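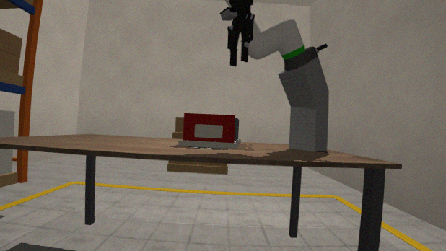
Notes on the save system in Restel, after finishing it

I finished Restel last month, and most of what I have to say about it concerns the save system. The puzzles have been covered well enough elsewhere. Saving has not, and it shaped how I played more than anything else in the game.

Restel is a salvage game for one player. You strip parts from dead ships, carry them back to a station called Bukex and refit your own hull between trips. A full run took me 56 hours on the default setting. The game keeps 2 save files per profile: one written when you dock, and one written when you pass through an airlock. There is no manual save. Quitting from the menu writes nothing.

The dock file is safe in every case I tested. The airlock file is less so. It stores your position, your cargo and the oxygen level, but it does not store the state of doors outside the current deck. If you cut through a sealed door, walk back two decks and quit, the door is sealed again on reload and the cutting charge is still gone from your inventory. I lost three charges this way before I worked out the rule. Charges are limited early on, so this matters.

The workaround is to cross any airlock on the same deck as the door right after cutting it. That forces a write while the door is still in memory. On the Findus, the second large wreck, there is an airlock next to the galley that serves well for this. On the smaller ships you may have to go outside and come back in, at the cost of some oxygen.

Loading is slow when the cargo hold is full. With 67 items on board, the airlock reload took almost twice as long as it did with an empty hold. Stacked items seem to be written one by one, so selling scrap before a long trip helps a little.

The last patch changed the autosave icon and moved it to the lower left, where the suit display covers it in first-person view. Turning the suit display down to the smallest size uncovers it. The setting is under Interface – not under Display, where I looked first.

Combat is minor and I have no strong view on it. The drones follow fixed paths, and you can wait them out behind a bulkhead.

I have started a second profile on the hard setting, where the airlock file is removed and only docking saves. So far I prefer it. Trips are shorter, and the door problem does not come up. I am at the third wreck and have not yet bought the larger tank.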